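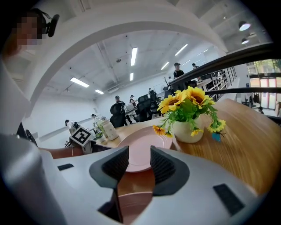

The pink plate and the sunflowers, together on one table.

May 3, 2022

I have been meaning to write about the pink plate for weeks now, and every time I sat down to do it I ended up making tea instead, so let me just get on with it before the kettle distracts me again.

Those of you who have been reading since the Anthorpe days will remember that I used to own nothing but white dishes. White dinner plates, white bowls, white mugs, all of it bought in one go when I moved into the apartment on my own and couldn't face making decisions. They served me well for 15 years (fifteen years of toast!) and I have no complaints about them. But this spring I got it into my head that I wanted some color on the table, and I didn't want it to be loud, and that is how I came to be standing in a secondhand store with a pale pink plate in each hand, asking a complete stranger whether they were too much.

She said they weren't. She also said her mother had served deviled eggs on plates that color every Easter, and we talked about deviled eggs for so long that I nearly walked out without paying. The plates were $6 apiece.

What I like about mine is the rim. It's raised, and it goes around in rings, so that even with nothing on it the plate looks a bit dressed. A plain slice of pound cake looks like an occasion. I've also found that pale pink is very kind to strawberries and not at all kind to salmon, so plan your menus accordingly.

Now, the sunflowers. Yes, they're artificial, and I know some of you have feelings about that, because the last time I wrote about fake flowers I got a long and very polite email from Marjorie Inskip on the subject of honesty in decorating. Marjorie, I love you, and I have killed every real plant I've ever been trusted with. These have good bright yellow petals and dark brown centers, and enough green leaves to spill over the sides of the white pot, which does a lot to hide how they're put together. I let them droop down toward the table on one side. I tried fluffing them upright at first and they looked like they were waiting for a bus. Leaning over, they're much more relaxed, and so am I. (The little blue tag is still hanging there by the pot. I keep meaning to snip it off.)

The table has a warm, light-brown grain to it, and I think that's what makes the pink and the yellow get along. I had worried they would fight. On my old gray tablecloth at home they did fight, quite badly, and I moved things back and forth for most of an evening before I took the cloth off altogether and felt very silly. Bare wood was the answer. It usually is, and I forget every time.

I've been just as fussy about jars. I like a white one and a clear glass one side by side, with the clear one the smaller of the two, so it doesn't look like a row of soldiers. At home the glass one gets whatever I'm working my way through, which at the moment is butterscotch candies, and the white one is for tea bags that I would like people to think I've arranged nicely.

If you want to try something like this, I'd start with one colored plate and leave everything else alone for a week. Eat your lunch off it. See if you still like it when there's mustard on it. I bought a set of green bowls once without doing that, and they went to my sister by June.

Next time I'll get to the napkins, which I promised back in the winter and have ironed twice since. And if anyone has a good pound cake recipe that doesn't need a whole carton of eggs, please leave it in the comments. Mine has been coming out dry in the middle and I'm blaming the oven.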